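3.2 Colour and pattern in small rooms

In this part of the report I look at how wall decoration changes the feeling of a small room. My group (Adjoa Asamoah, Nimal Dissanayake and I) asked residents of the Okley student houses to fill in a short form about their rooms. We received 11 forms, and five of them spoke about stickers or printed walls without our asking.

Most rented rooms have white walls, and the tenant is not allowed to paint. Stickers are therefore a usual choice. The residents wrote that they like plants and trees most, and that words and quotations become tiring after one term. One resident placed her stickers low, near the worktop, so that she sees them when she is sitting.

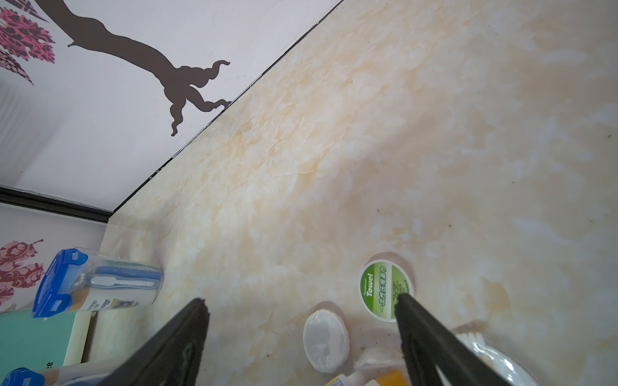 Figure 5. Branch sticker on a white wall, ending just over a marble-patterned countertop.

Our tutor, Raimo Laaksonen, asked us to think also about scale. A small motif is seen only from near, but a large motif is read from the door and gives the room its character. In the forms, large motifs had stronger opinions, good and bad. Two residents said they felt "inside a book for children", and for one of them this was a compliment.

The ground colour matters too. On white, a dark brown trunk makes a hard contrast. On a pale warm colour it is softer, and pink or mauve leaves stay close to the wall.
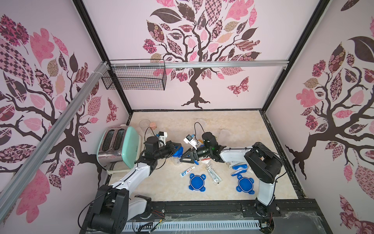

Figure 6. Large trees with patterned leaves on pale pink walls.

3.3 Limits of the survey

The number of forms is small and all come from one place. We planned a second round in June, but the houses may be closed then. We also did not ask about curtains, and I think this was a mistake, as they cover a big part of the wall in the evening.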